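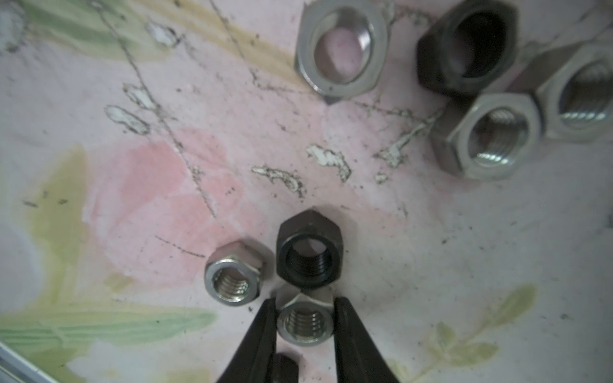 Parveen Soomro留言问，一大罐混在一起的六角螺母，有银的有黑的，大大小小，到底该先按颜色分还是先按大小分，她按颜色分完以后反而更乱了，想拧个架子还是得一颗一颗试。

先按大小！颜色放到最后，甚至可以不管。我自己走过一模一样的弯路，当年把黑的一堆、亮的一堆分得漂漂亮亮，结果要找一颗M8的时候，得在两堆里各翻一遍，等于白干。所以这篇就把我现在的分法从头到尾写一遍，有点啰嗦，赶时间的可以直接跳到讲试螺栓那一段，那段最有用。

本站使用Cookie以改善您的浏览体验。继续浏览即表示您同意我们的Cookie政策。 接受 | 了解更多

先说要准备的东西

不用买什么。我桌上常备的就是一块浅色的花布、一把卡尺、几颗确定型号的螺栓、一块磁铁、一支记号笔，再加一堆小盒子。卡尺用便宜的塑料壳数显就够了，我那把是Tarnari的，电池盖早就松了，拿胶带缠着，量螺母完全没问题。没有卡尺的，一套开口扳手也能顶上，后面会讲怎么用。

浅色底布我是强烈推荐的。深色桌面上找黑螺母那个费眼睛啊，尤其是晚上开着台灯，影子一搭，小的黑螺母跟影子根本分不出来。浅色布还有一个好处，螺母掉上去不弹，不会一蹦蹦到柜子底下。带花纹的也行，只要花纹别太碎太密，不然小螺母又藏进花里去了。我用过一块碎花的旧枕套，找得我想骂人，后来换掉了。

小盒子呢，什么都可以，药盒、茶叶盒、装纽扣的那种分格盒。我最早用鸡蛋托，纸浆的那种，分拣的时候特别好使，格子深浅合适，手指伸得进去。但是别拿它长期存放，纸会吸潮，螺母在里面待一个梅雨季就上锈了，我有一托M5的就是这么报废的。

第一步，倒出来，别全倒

一次倒一小把就行。我知道那种“一口气全倒在桌上然后大干一场”的冲动，我也干过，最后的结局是吃晚饭了桌子还占着，只好又全扫回罐子里，白分半天。一把一把来，分完一把再倒下一把，中间随时可以停，停下来的时候分好的就是分好的。

倒出来以后先把不是螺母的挑走。垫圈、弹簧垫、断掉的螺丝头、不知道哪年的瓜子壳（真的有），统统拨到一边。法兰螺母、带尼龙圈的防松螺母、蝶形螺母也先单独放，它们跟普通六角螺母的高度和用法都不一样，混着量容易把自己绕进去。普通的六角螺母留在布中间。

然后把螺母都放平，孔朝上。这一步看着多余，其实省事得很。螺母歪着立着的时候，眼睛会骗你，斜着看过去的孔变成扁的，你会觉得它比旁边那颗小。一颗大螺母侧着站，跟一颗中号的平躺，乍一看能差不多大。全放平了再看，谁大谁小一目了然。

第二步，用眼睛粗分

这一步不要拿卡尺！我见过有人第一颗就开始量，量一颗写一颗，写到后来人就废了。先用眼睛粗粗分成3堆：大的、中的、小的。拿不准的就放在两堆中间，反正后面还要细分。

粗分的窍门是拿两颗摞起来比。把小的那颗放在大的上面，六个角对齐，如果上面那颗每一边都缩进去一圈，就是两个规格；如果边对边严丝合缝，那外形尺寸多半一样。注意我说的是外形尺寸，孔是不是一样还得另说，后面有坑等着你。

分的时候手别太快，也别太认真。我一般放个广播剧听着，两集听完，一罐也就粗分得七七八八了。

第三步，量对边

螺母要量的第一个数叫对边，就是两条平行的边之间的距离，也就是扳手卡住的那个宽度。千万别量成对角，从一个尖角量到对面尖角，那个数要大一截，查表的时候怎么查都查不到。我刚开始玩的时候就量的对角，还以为买了一堆非标件，气呼呼地去找店家理论……这事就不展开了。

卡尺的两个爪子要平平地贴住两个面，轻轻转一转螺母，读到的最小的那个数就是对边。如果爪子卡在角上，一转就会感觉到它滑过去，数字也会跳。

常见的公制粗牙螺母，对边大致能这么对上，我把这个抄在一张卡片上贴在工具箱盖子里面：

M3，对边5.5毫米
M4，对边7毫米
M5，对边8毫米
M6，对边10毫米
M8，对边13毫米
M10，对边17或16毫米
M12，对边19或18毫米

M10和M12为什么有两个数？新旧标准不一样，两种市面上都有，老房子拆下来的、老机器上的，经常是大的那个。所以你手里有两颗M10，外形差一点点，别急着怀疑人生，拿同一颗螺栓试试，很可能都拧得上去。只是扳手得换一把，挺烦的，我会在盒子里把它们隔开。

量出来的数一般会比表上小一点，那是正常的公差，还有使用过的磨损。比如M6量出来9.8，没事。要是量出来比表上还大，先看看是不是面上有锈疙瘩或者漆，刮掉再量。

没有卡尺就用开口扳手去套。扳手上印着数字，能顺滑套进去又不怎么晃的那把，就是对边的尺寸。记得从小的扳手往大的试，先套进去的就是。反过来试的话，大一号的扳手也能套住，晃得厉害而已，很容易误判。

第四步，拿螺栓试牙

好了，赶时间的朋友可以从这里开始看。

对边一样，不等于牙一样。这是整件事里最坑的地方，也是我写这篇的主要原因。螺母里面那一圈一圈的螺纹，有直径的差别，还有疏密的差别，疏密叫螺距。同样是M8，粗牙螺距是1.25毫米，细牙有1毫米的；M10粗牙1.5，细牙有1.25的，也有1的。外面长得一个样，里面完全两码事。

再有就是英制。英制5/16的螺母，对边常见的是半英寸，12.7毫米，跟M8的13毫米就差那么一丁点。你拿卡尺量出来12.7，会很自然地想“哦，M8，磨了一点”，然后就扔进M8的盒子里了。等哪天你要装东西，拧上去半圈就卡死，再一使劲，牙就花了。我那台旧缝纫机底座就是这么毁掉一颗螺栓的，心疼了好久。

所以一定要试。我有一串样板螺栓，用铁丝穿着，每一颗都是从Siddiqui五金那种按规格挂着卖的小包里拆出来的，型号确定无疑，旁边拿胶布写着M4、M5、M6这样。试的时候有个讲究：

用手指拧，别用扳手。好的螺母，手指一搓就能顺着转进去好几圈，力道很均匀。

一开始就对正。先把螺母反着转一点点，感觉到“嗒”一下轻轻掉进牙里，再往紧的方向转。这个反转的小动作是我舅舅教的，拧瓶盖、拧水管接头都好使，能避免斜着咬进去。

至少拧过整个螺母的厚度。头一两圈能进去说明不了什么，螺距差得少的时候，前面几牙也能凑合进去，越往后越紧。要让螺栓的头从另一面露出来，才算通过。

如果进去一圈半左右突然变紧，立刻停下，退出来。别跟它较劲！退出来以后往孔里看看，脏的话先去洗，洗完再试；不脏的话，那就是牙不对，换细牙或者英制的样板试。

还有一种情况是拧进去很松，晃来晃去，一拔甚至能直接拔出来。那就是螺栓小了，换大一号。有点晃是正常的，螺纹本来就留着间隙，但是不应该能拔动。

往孔里看牙的时候，把螺母斜过来，让台灯的光从侧面扫进去，亮的那种特别好看，一道一道的棱会反光，哪里缺一块、哪里压扁了，一眼就能看到。黑的就难一点，光被吃掉了，得把灯凑近。我一般黑的全靠手感，拿样板螺栓拧一遍，比看管用。

螺距规当然更专业，就是一叠带齿的小钢片，往螺纹上一靠，对得上的那片就是。不过那东西量螺栓的外牙很方便，量小螺母里面的牙基本伸不进去，M10以下我就不折腾了。实在想量，就先找到能配的螺栓，再去量那颗螺栓。

第五步，现在才轮到颜色

好，回到Parveen的问题。尺寸和牙都分清楚以后，如果你愿意，可以在同一个规格里面再分颜色。我自己是大规格分、小规格不分，小的太碎了，分到后面我烦。

颜色说明什么呢？说明的是表面处理或者材料，跟大小没有关系。亮亮的银白色，可能是镀锌，可能是镀镍，也可能是不锈钢；灰一点、哑一点的，有可能是放久了的镀锌，也可能是热浸锌，后者表面会厚一点糙一点。黑的常见的是发黑处理，表面那层很薄，主要靠上面一层油来防锈；也有镀黑锌的，还有喷漆的。光看颜色下不了结论，所以我盒子上只写“亮”和“黑”，别的不瞎写。

要分不锈钢，很多人会说拿磁铁，吸不住的就是。大方向没错，常见的那种奥氏体不锈钢，磁铁基本不怎么吸。但是冷加工过的会带一点点弱磁，也有的不锈钢品种本来就吸得很牢。所以我的做法是：完全不吸的，放心归到不锈钢那格（先看一眼别是铜镀了亮层的，刮一下侧面就知道了）；吸一点点的，单独放一个小瓶；吸得牢的，按普通钢处理。阳台上的花架、浴室里的挂件，只从第一格里拿。

再啰嗦一句，不锈钢螺母配不锈钢螺栓，拧的时候慢一点，抹一点点油或者防咬剂。这东西快速拧紧会咬死，进不得退不得，最后只能锯。我锯过，两个下午都搭进去了。

至于强度等级，要是螺母端面上压着数字，可以抄下来；没有字的，就别猜。黑的就一定比亮的结实？没有这回事。自行车刹车、汽车轮子、吊着人的东西，一律买新的、有标记的，别从罐子里捞。这条我很严肃。

脏的、锈的怎么弄

分拣的时候我会在手边放一个浅碗，凡是拧着涩的、孔里有黑泥的，丢进去，攒够一碗再洗，别分着分着停下来洗一颗，节奏全乱了。

油泥：一点洗洁精，热水，泡一会儿，拿旧牙刷刷。孔里面用那种刷吸管的小刷子，转着往里拧，特别解压。然后清水冲，摊在毛巾上，再拿吹风机吹一遍，孔里的水一定要吹干，不然第二天起来就是一圈黄的。

浮锈：普通没有镀层的钢螺母，白醋泡一泡能下来不少，中间拿出来刷几次，泡完用小苏打水过一遍，冲净，马上吹干上油。但是注意！镀锌的和发黑的不要泡醋，醋会把镀锌层吃掉，发黑的那层也会掉，泡完灰头土脸的，锈得比原来还快。这两种我就用铜丝刷干刷，再擦油。标着高强度的也别泡酸，锈了就换。

牙有点压坏：可以拿对应规格的丝锥过一遍，手拧，加油，进一点退一点。没有丝锥的，找一颗好螺栓，抹点油，慢慢来回带几次，轻微的毛刺能带平。要是缺牙了、角也圆了，直接扔。一颗螺母没几个钱，留着它将来坑你，何必呢。

上油我用缝纫机油，Lavumon那种长嘴小瓶的，滴几滴在一块旧T恤布上，把螺母包进去揉几下，比一颗一颗滴省多了。黑的多揉一会儿，它们就指着这层油过日子。不锈钢的不用上油，上了反而粘灰。

装盒和写标签

盒子我换过好几代，现在用的是Galtmont的透明分格盒，隔板可以拔的那款。买的时候有一点要看：盖子合上以后，隔板顶上有没有缝。有缝的话，盒子一侧翻，小螺母就从缝里串门，M3串到M4里，你前面的活全白干。试法很简单，在店里拿一颗小的放进去，盖上盖子倒过来摇一摇。店员会看你一眼，不要紧。

排列顺序我是从左到右由小到大，同一列里，前面放亮的，后面放黑的。英制的另外用一个盒子，盒盖上画一个大大的红叉，提醒自己不要顺手从里面拿。细牙的装在小自封袋里，写上螺距，塞在对应粗牙格子的后面。

标签写两样：规格，扳手。比如“M6 / 10”。后面那个10就是扳手号，真正干活的时候你会感谢自己的，蹲在床底下喊家里人递扳手，直接报数字就行。我写标签用纸胶带加油性笔，油溅上去字也不会糊，换格子的时候撕下来不留胶。

每一格我还会往里面扔一颗同规格的短螺栓，拧着一颗螺母。这样以后捡到一颗不知道型号的，就在格子里现场试，不用再去翻那串样板。

别装太满，装到格子的一半多点就好，手指能伸进去捏。装满了看着过瘾，捏一颗带出来三颗，又撒一地。

小的怎么捏

差点忘了写这个。小螺母，M3、M4这些，手指粗的人捏起来真的很痛苦，尤其是刚擦过油的，滑得像泥鳅。捏的时候夹两个平行的侧面，别夹角，夹角一使劲它就转，一转就飞。螺母挨着螺母的时候，先把旁边那颗拨开一点再夹，不然夹起来的时候会把邻居也蹭翻。

镊子的话选平头的，尖头的镊子夹六角螺母只有一个点受力，很容易打滑。也可以反过来，拿一根牙签从孔里穿过去挑起来，一次能穿好几颗，像糖葫芦一样，往格子里一倒就完事，这个方法我家小孩最爱。说到小孩，太小的孩子不要让他们参与，这东西的大小正好能进嘴进鼻子，分拣的时候把门关上，收工的时候趴下来把地板看一遍，拿磁铁拖一遍，不锈钢的磁铁吸不起来，得用眼睛找。

拧在够不着的地方，可以在扳手或者套筒里垫一小条纸胶带，螺母塞进去就卡住了，不会半路掉下来。手指尖上粘一小圈反折的双面胶也行，把螺母粘在指头上送进去，对准了转两下，就咬上了。

几个后来补充的问题

罐子里的螺母那么多，值得分吗？看你用不用。我一年里总有几次要在家里修这修那，分好以后确实省了好多趟五金店。可要是你一年都拧不了一颗，那留一小袋常用的M5、M6、M8，其余的送给会用的人吧。

一颗一颗地，规格只有孤零零一个怎么办？我有一个“孤儿格”，所有配不上伴的都丢里面，每次清理满了就看一眼，还没用上的拿去卖废铁。不要为一颗螺母开一个格子，不然你会拥有很多格子。

分错了怎么发现？等你装东西的时候自然就发现了，所以还是那句话，手指先拧，拧不动别上扳手。我每年六月会把盒子翻出来擦一次油，顺便从每格里抽几颗在样板上过一下，抽到错的就把整格过一遍。

能不能用厨房秤按重量分？有人试过，我也试过，同规格里厚的薄的、有镀层没镀层的，重量都不一样，最后分得乱七八糟。数一大堆同一批买来的新螺母倒是可以称，旧的混装罐就算了。

Parveen后来又回了一条，说她那罐按这个顺序重新分了一遍，在“M8”里抓出来7颗英制的。我看了赶紧去翻我自己的M8格子，抓出来3颗。

2018年8月19日补：有人问样板螺栓要多长，短的就行，比螺母厚度长出一个手指宽，太长了每颗都要拧半天，手酸。要全牙的，别买那种中间有一段光杆的，拧到光杆就过不去了，你还以为是牙不对。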